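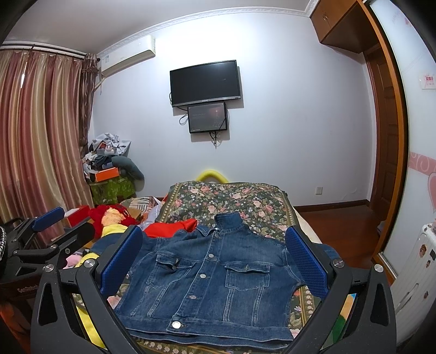 Reading time: 2 min

3.2 Garment condition and time between washes

Figure 2. A medium-wash denim jacket with a button front and two flap chest pockets, laid flat with the front facing up.

The second part of the study looked at how long people keep wearing a denim garment before they wash it, and what makes them decide that it is time. Households in Zuvari and Trimska were asked to keep a short diary from April onwards. Each entry gave the garment, the hours worn, the weather and whether the garment was then hung up, folded or put in the wash. We received 500 usable entries. Entries that left out the hours worn were not used.

Jackets and trousers were treated very differently. Trousers were mostly washed after a set number of wears, and many people kept to the same number all year. Jackets of the kind shown in Figure 2 had no such routine. The usual gap between washes was some 12 weeks, and several households wrote that they only washed a jacket when something had been spilt on it. Airing by an open window was common in Trimska and rare in Zuvari, where more of the homes are flats without a balcony.

Smell was the reason given most often for washing trousers. For jackets it was marks on the cuffs and collar. This agrees with the earlier Wamel survey, although that survey put coats and jackets in one group and so cannot be compared line by line with ours.

We also asked how garments were washed. Most people turned trousers inside out, but left jackets as they were and did not fasten the buttons. Cold washes were reported more often by those who had owned the garment for over 6 years. We do not know whether this is a matter of age, of habit or of care for an older item, and the diary had no question that would settle it.

Two limits should be noted. Keeping a diary may itself change what people do, and a few households said they had put off a wash after seeing how recent the last one was. The diary also covered only spring and summer, when jackets are worn less. The winter round, using the Oshima form with its added page on drying, is reported in Section 3.3.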